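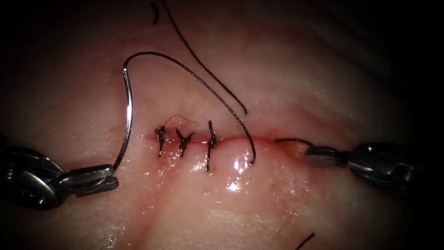

Welcome back, everyone, and thank you for rearranging your Sunday evening for this one! Today we are talking about knots, and I mean knots in the widest sense I can manage: on boats, on looms, on parcels, in hems, and in the odd corners of daily life where a bit of string is still the best answer anyone has come up with. I like to begin with the smallest ones because they make the main point so plainly. A row of interrupted stitches, like the three dark ones spaced along that thin reddish line, is made of separate ties with short tails left standing, and each tie does its own share of the holding. Keep that word "interrupted" in your notes, please, as we will come back to it when we get to quilts.

A few words we will need

The working end is the part you are moving about. The standing part is everything you are not. A bight is a fold in the line that does not cross itself, and a loop is one that does. People mix these last two up all the time (I did for years, and my aunt corrected me over many a Christmas parcel), so take a minute with your practice cord and make one of each before reading on.

Friction, and why tails matter

A knot holds by squeezing itself. When you pull on the line, the turns press against one another, and that pressure keeps the end from creeping out. Slick cord creeps more than rough cord, and stiff cord tends to spring open. If you trim the tail too close, a little creeping is enough to undo everything. Gisela Pereyra, whose handout you had last week, puts it as "leave yourself something to lose," and I have never found a better way to say it.

From the Poseck workshop

The reading for this week is the chapter on the Poseck rope walk, which opened in 1860 and kept a sample board by the door for its apprentices. There were 26 knots on the board, and a new boy was expected to tie 5 of them in the dark before he was allowed near a customer's order. Look at how the chapter treats the reef knot. It is praised for tying up bundles and scolded for joining two ropes, where it can slip or capsize under strain. Use a sheet bend there instead.

Back to "interrupted"

A tied quilt is held together by separate knots through all the layers. A quilted one has a running line of stitches. When a running thread breaks, it may loosen for some distance, while one lost tie leaves its neighbors alone. The running line is quicker to sew, though, and lies flatter. Bring a scrap of each if you have them at home!

For next time: practice the bowline with your eyes closed, and read the first half of the Yáñez essay on net mending.

Get new course notes by email. Enter your address to subscribe. You can unsubscribe at any time.

Recent items
Splices and whippings, part one
Net mending on the Skekthorpe shore
Notes on the Garkilar cord samples
Handout: choosing a practice cord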